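Huile dure Wultarell pour parquets et boiseries
Réf. 641 – finition satinée, bidon de 3 litres

L'huile dure Wultarell protège les sols et les éléments en bois des pièces à vivre. Elle s'applique sur bois brut ou remis à nu. Teintes au catalogue : Incolore, Branau (brun rouge) et Sakulow (beige clair). 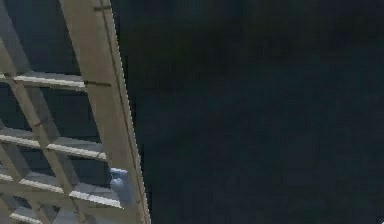
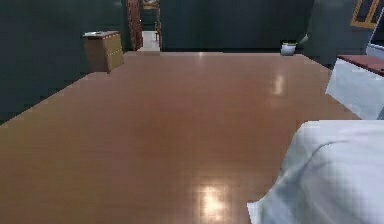 Domaines d'emploi
Parquets massifs et contrecollés, escaliers, étagères, lambris. Ne convient pas aux terrasses ni aux receveurs de douche. Sur les bois exotiques gras, dégraisser à l'acétone la veille et faire un essai dans un coin peu visible.

Préparation
Poncer au grain 80, puis 120. Ne pas monter au-delà de 150 sur un sol : le bois se ferme et l'huile reste en surface. Aspirer soigneusement, y compris les joints entre les lames. L'humidité du bois ne doit pas dépasser 12 %.

Application
Remuer le bidon jusqu'au fond. Étaler une couche mince au rouleau à poils courts ou à la brosse plate Duggan, dans le sens du fil. Au bout de vingt minutes, essuyer l'excédent avec un chiffon de coton. Laisser sécher douze heures, fenêtres entrouvertes, puis passer la seconde couche – plus maigre que la première. Les chiffons imbibés peuvent s'enflammer spontanément : les plonger dans l'eau avant de les jeter.

Remise en service
Marche en chaussettes après 24 heures. Meubles après trois jours, tapis après deux semaines. Pendant cette période, pas de nettoyage à l'eau.

Entretien
Savon naturel dilué, serpillière bien essorée. Une couche d'entretien par an dans les passages, moins souvent dans les chambres. Les rayures se reprennent localement, sans poncer toute la pièce.

Conditionnement et prix
Bidon de 3 litres : 164 € TTC. Brosse Duggan vendue séparément. Les teintes se mélangent entre elles, à condition de préparer en une fois la quantité nécessaire au chantier.

Tarif valable à partir du 1er juillet 2025. Conseil technique : Blair Crichton, par le formulaire de contact.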